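We use cookies to remember your preferences and to see which pages are read. Accept all | Manage settings

A morning at Tandavetti

Dec 22, 2024

I had been meaning to get out to Stokow ever since the spring, when Marisa Sorrentino first wrote to say that the balloon people had got themselves some robots and would I like to come and have a nosy. One thing and another got in the way (mostly my knee), so it was nearly Christmas before I finally got on the bus, and I'm very glad I did, even though I managed to get off at the wrong stop and had to walk back past the garden centre in a drizzle.

Tandavetti has been making and decorating party balloons since long before I started writing these pages. There are 40 people on the payroll, and a good many of them seem to be related to one another. Marisa met me at the door with a coffee and a hairnet and took me straight through to the packing hall, which smells of rubber and cardboard and was wonderfully warm after the walk. I could have stayed there all day watching the boxes being made up.

The part I had come for is at the far end, in a room they call Sala. Until last April it was where the sample work was done by hand: blowing up balloons from each batch, laying them out, trying foils and trimmings against them, and finding out how they behave near anything sharp. It's fiddly work and it goes bang a lot. Evaristo Ferraro did it for years and told me he used to go home and jump when his wife closed a cupboard! These days he sits behind a desk with a screen and a big mug, and the handling is done by a pair of white arms that came through a firm called Brarum.
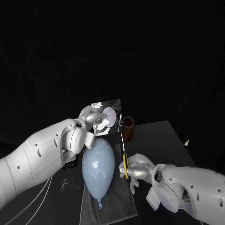 I asked Evaristo whether he minded, which I suppose is what everybody asks him. He thought about it for quite a while. He said he missed having something in his hands, especially in the afternoons, but that he had learnt more about balloons in the past few months than in the ten years before, simply from having to spell out every little thing he used to do without thinking. How hard do you press? Where do you hold a sheet so that it doesn't fold over on itself? He had never had to put it into words, and he has now filled two exercise books with it, in very small handwriting, and let me leaf through one of them. There's a whole page on knots.

His pay is the same, I was told, and his hours are a bit better, as the early start has gone. What has changed more is who talks to whom. The sample room used to be a place you put your head round on the way to the canteen, and Evaristo would be chatting away to anybody who passed while he worked. Now he has to keep an eye on things and can't be wandering off mid-sentence, so people tend to leave him be. Marisa is a little worried about that. They have moved the second kettle into the corridor outside, and she says it has helped, and I can vouch for the biscuits.

Renzo Amato, who looks after the production side, was keen to tell me what it's all for. A batch of printed balloons is 2000, and it used to be that if a sample misbehaved on a Friday it would be Monday before anyone had got to the bottom of it. He wants the repeat trials to be done the same way each time, and written up as they go along. He was very fair about it, I thought. It's slow, he said, far slower than Evaristo ever was, and some days they spend more time setting out the table than doing anything on it. There were two people in there fussing over the placing of things when I looked in, and I was asked very politely to stand back against the wall.

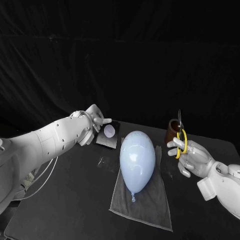
Remo Messina takes a dimmer view of it all, and he didn't mind my writing it down. Slow or quick makes no odds to him, he said over lunch, what bothers him is that a youngster starting at Stokow used to spend a winter in Sala next to Evaristo and come out knowing the trade by feel, and where are they supposed to learn that now? You can't get it from an exercise book, in his opinion. He would like to see one day a week kept for doing the samples by hand, robots or no robots, with whoever is newest at the bench.

Marisa said she had heard this before, more than once, and that she rather agreed with him. It's to be talked over in the new year. Yanling Fang, the newest at present, had been quietly eating her soup through all this, and she said she'd be happy to do the day by hand as long as she could have a turn at the screen as well, and Evaristo offered to show her that same afternoon.

I came away with a paper bag of seconds for the grandchildren and a promise that I could come back once they've settled it. If you fancy going yourself, they do take small groups, but do ring first, and get off at the stop after the church and not the one before.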